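Emiko Tamura
March
2 min read

Power strips, a thread. I have been sorting out the ones in the workroom and have opinions about outlet spacing.

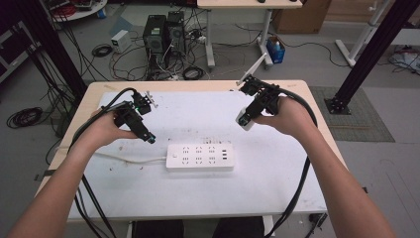
1/ The layout I keep coming back to is six outlets in two rows of three, switch at one end, USB at the other. It is short for what it holds. A single row of six is nearly twice the length and ends up hanging off the shelf.

2/ The drawback is chargers. A plain plug takes one position. A block-shaped charger can lean over its neighbour, and then you have paid for six and got four. Put the blocks on the outer positions and the slim plugs in the middle.

3/ Check which end the cord leaves from before you fix anything down. Mine leaves at the switch end, so the switch end faces the wall socket. I got this backwards on the Bravora shelf and had to redo it.

4/ Three USB ports does not mean three fast ports. On most strips they share one supply. Read the total on the underside, then divide. If a tablet charges slowly, move it to its own charger.

5/ Add up the load. Kettle plus fan heater on one strip: 3012 W by the labels on ours. The Murakami strip by the door is rated lower than that. The heater now has its own wall socket.

6/ Never plug a strip into a strip. I found 2 like that at Grallcombe, both behind the filing cabinet -- both now gone.

7/ Labels: I put a number on each strip and the same number on its plug. Tape works, but the ink rubs off. The Miltoteck printed ones have lasted longer.

8/ Still to do: the long bench, and a box of loose chargers with no obvious owners. If one is yours, collect it before the end of the month.

Contact | © Emiko Tamura | Back to top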